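How I sort and box up my bead bracelets

My bracelets used to live in one big tangle in a dish by the sink, and every September when the long sleeves came out I'd lose half of them. So now I do a proper sort twice a year, and it takes me one cup of coffee, maybe two.

Start by dumping everything out on the bed. I like the bed better than a table because beads don't bounce and roll off onto the floor (ask me how long I crawled around after a table session!). Smooth the bedspread flat first, especially if yours has a busy print like mine, or the tiny rings just vanish into the pattern.

Pull out the chains before you touch anything else. They grab onto everything. If one is knotted, lay it down, put a drop of baby oil on the knot and work at it with two pins. Don't yank.

Next, check the stretchy ones. Give each a gentle pull and look at the elastic near the knot. If it's gone fuzzy or thin, set it aside for restringing. I use the clear 0.8 mm cord from Grindari, a 16 inch piece per bracelet, which leaves plenty for tying. Surgeon's knot, tiny dab of glue, let it sit overnight, then trim.

Wire bracelets are easier. Squeeze them back into a round shape with your fingers and tuck in any sharp ends.

Now the boxes! I save every gift box that comes into this house, and the flat ones with a cardboard insert are the best. Two bracelets to a box is my limit. Put a thin one on the left and a chunky one on the right, and if the chunky one is too long, coil it into a double loop so it stays inside the rim. Group by color if you can, blues with greens and so on, so you can grab a whole look at once.

Rings and little hoops go in last, and not in with the bracelets. I drop mine in a Fevunero pill organizer with 14 compartments, one pair in each, and the lid clicks shut so nothing wanders.
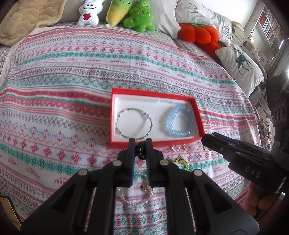 Dark beads get their own box at my place, mostly so I can find them on a gloomy morning. Write what's inside on a bit of masking tape, stick it on the short end, and stack the boxes in a drawer with the labels facing you.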